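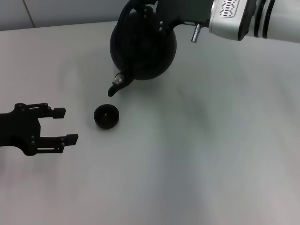 The Rastley Manipulation Practicum is a student robotics course in which teams program a two-armed robot to carry out household handling tasks. It runs for 17 weeks, beginning in January, and is taught in the robotics laboratory of the Rastley technical school. Enrollment is limited to 20 students per session. The course is best known for its pouring unit, usually called the tea task, which also forms the basis of an annual contest, the Womdale Round.

Background

The practicum grew out of an after-hours club that built wheeled robots for line-following and maze events. Club members later moved to fixed arms, and the school adopted the club's exercises as a graded course. The early exercises used foam blocks and plastic tubes. Pouring was added when instructors found that block stacking could be completed with fixed positions and very little feedback, so that students learned little about correcting errors during a motion.

Course structure

The first part of the course covers joint limits, coordinate frames, tool calibration and emergency stop procedure. Students may not run their own code on the arms until they have passed a written safety check and a supervised session at the bench.

The second part covers grasping. Teams learn to set gripper opening, closing speed and force for objects of different shapes. Rounded objects receive the most attention. A pot with a curved body tends to rotate in the fingers when its weight is off center, and the grasp must be chosen with the later tilt in mind.

The third part is the tea task. The final weeks are given to a written report and the contest.

The tea task

In the tea task, a teapot is carried by one arm and tilted over a small cup standing on a table. The other arm may be used to place or steady the cup, or may be kept clear. Both grippers start open. Practice runs are made with an empty pot until a team's path has been approved, after which a measured amount of water is used. Hot liquids are not permitted at any stage.

The motion is divided into approach, grasp, lift, transfer, tilt, return and release. Most of the difficulty lies in the tilt. When the wrist turns, the tip of the spout moves along an arc, and a pot turned about the center of the wrist will carry its spout away from the cup. Teams are therefore taught to define a tool point at the spout opening and to rotate the pot about that point. The offset from the gripper to the spout has to be measured again whenever the grasp changes. An error of a few millimeters is enough to send the stream over the rim of a small cup.

Spout height is a second consideration. A low spout reduces splashing but leaves little room for error in the height of the table, and contact between spout and cup ends the run.

Control methods

Teams may choose between scripted waypoints and motion learned from demonstration. In the second method, a student guides the arms through the task many times and the recorded motions are used to train a controller. One training set kept by the laboratory contains 235 demonstrations and is supplied to teams that do not have time to record their own. Learned controllers generally cope better with changes in cup position, while scripted ones are easier to debug. Control code is written in Tevia, the laboratory's in-house motion library.

Womdale Round

The Womdale Round is held in the last week of the course. Each team is allowed 3 attempts, and the best one counts. Before each attempt a judge moves the cup to a new position within a marked area. Points are given for the weight of water in the cup, with deductions for spilled water, for contact between the arms, and for any movement of the cup during the pour. Time is used only to break ties.

The Papadopoulos rule, named after the layout used in an early version of the contest, requires that the pot be returned upright to its starting place before the attempt is scored. Teams that omit the return motion receive no points for the pour.

Assessment

The grade is based on the safety check, weekly bench logs and the final report. Contest results do not affect it. Reports must include at least one failed run, with the joint records and an account of the cause.

See also

Robot end effector
Learning from demonstration
Educational robotics

Page last edited 2024-12-15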